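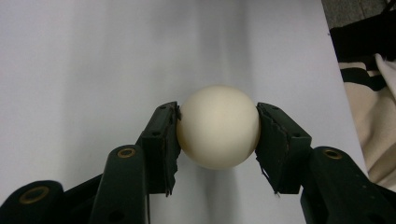 Drinks > Spirits > Opinion

Print this article | E-mail this article

Sell Me the Half Bottle

I own too many open bottles. Last November I moved them all from the cabinet to the kitchen floor to clean the shelves, and there were 34 of them. Most were between a third and two-thirds full. A few had been open so long that I couldn't remember buying them. One rye had a cork that crumbled into the neck when I pulled it.

I don't drink much. A small pour two or three evenings a week, more if people come over. At that rate a full-size bottle lasts me most of a year if I drink nothing else, and I never drink nothing else. I like to try things, and the industry would like me to try things too. There is a new release every time I walk into a store. But the only way I can usually try one at home is to take on 750 milliliters of it.

My argument is simple. Distilleries should sell their regular spirits in half bottles, at a fair price, all the time. I mean the 375 milliliter size, which is already legal here and which plenty of wineries use for dessert wine without anybody finding it strange.

Some distilleries do this already, usually for one product, usually around the holidays, usually in a box with a glass I don't want. What I'm asking for is a half bottle on the shelf in March, next to the full one.

I put this to Réka Major, who manages the spirits side of a shop in Bultton. She agreed with me faster than I wanted her to, then told me why she stocks so few. Half bottles get stolen more often. They take up nearly as much shelf width as full ones. The markup in dollars is smaller and the work of ringing one up is the same. She carries eight different half bottles at the moment, and five of those are cheap vodka and cheap bourbon that people buy on their way to somewhere else.

Those are real problems, and I don't think a shopkeeper should be expected to lose money so that I can have a tidier cabinet. But she also said something that stayed with me. When a customer is standing in front of a $70 bottle of something unfamiliar, what they do most of the time is put it back and buy what they bought last time. The comparison should be between selling a half bottle and selling nothing new at all.

The distillers have their own objections, and the main one is glass. Csaba Fekete makes plum and apricot brandy at Ghiță, outside Gurnton. His plum is one of the best things I've had in years, and I would never have bought it without tasting it first at a friend's house. He told me his half-size bottle would cost him nearly what the full-size one does. The cork costs the same. The label has to be redrawn and approved again. The filler has to be reset, and his filler takes a morning to reset and another morning to set back. His supplier wants an order of 2,000 empty bottles at a minimum, and the last batch of apricot came to 582 full bottles. He'd be storing glass for years.

So for someone the size of Ghiță it's hard, and I accept that. I would point out that small producers could order glass together. Four or five of them using one plain half bottle with different labels would get through 2,000 without much trouble. Fekete said he'd thought about it and that the trouble would be getting five distillers to agree on the shape of a bottle. He may be right. I have met distillers.

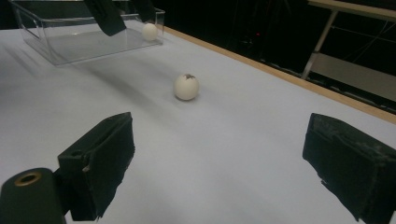

A white ball on a sheet-covered tabletop.

It's the larger companies I have less patience with. Amard fills every size from the airline miniature to the 1.75 liter jug, and it has the lines and the warehouse space to do it. Its entry-level whiskey comes in all of them. Its older and more interesting whiskeys come in one. The sizes get handed out by price, so that the whiskey people already know is the one they can buy in a small amount, and the whiskey they'd have to take a chance on is the one they have to buy whole. That seems backward to me.

I've heard it said that small bottles make a good spirit look cheap. I suspect this is the actual reason in many cases, more than glass or labels. Pints and half pints have a reputation in this country. They live behind the register and go home in a paper bag. A brand that has spent years on heavy glass and a wooden stopper doesn't want to be seen in that company. But a reputation like that changes when the product changes. Beer in cans had the same problem, and a person can now pay a silly amount for a can of beer and brag about it.

Miniatures aren't the answer either. Fifty milliliters is one pour. I rarely make up my mind on one pour, and the first glass out of any bottle is often the least typical. I want to try it on a night when I've had a big dinner and on a night when I haven't. I want to see how it takes a little water. Sometimes I want to make one cocktail with it and find out I've wasted it. A half bottle gives me enough for all that, with some left to share.

Then there's the air. People argue about how quickly an open bottle changes, and I'm not going to settle that. My own experience is that a bottle two-thirds full holds up well for a long time and a bottle with an inch left in it does not. Levente Bodnár, who tends bar two nights a week and has a better nose than I do, pours his ends into small medicine bottles to keep the air out. He buys the bottles by the case. I've started doing it too, and it works, and it means I'm now washing and labeling little bottles to make up for the size of the big ones.

Price is where this could go wrong. If a full bottle is $60, I'd pay $34 for the half without complaining. I understand the glass and the labor. What I won't pay is $45, and that's what I have seen more than once. At $45 the half bottle is only there to make the full one look like a bargain, and when it doesn't sell, someone at head office gets to say there's no demand for half bottles.

A friend of mine, Montri Thaweesak, thinks I'm making a fuss over something that bottle splits solved long ago. He and seven others buy a bottle together and divide it up at his dining table with a funnel. It's a nice evening. It also takes eight people, three weeks of messages, and somebody willing to chase the money. It shows plainly enough that people want less than a full bottle of a given thing and will go to some trouble to get it.

I'll also say that a smaller bottle might lead me to drink a little less, and I'd be fine with that. I'd certainly throw less away. I poured out four bottles after that shelf cleaning, two of which had been expensive, and I didn't enjoy it.

Would I buy more bottles in a year if they were half the size? Yes, and I'd probably spend somewhat more overall. I would have bought the Ghiță apricot by now. I keep looking at it in the store in Bultton, and then I remember the kitchen floor and leave with nothing.

Print this article | E-mail this article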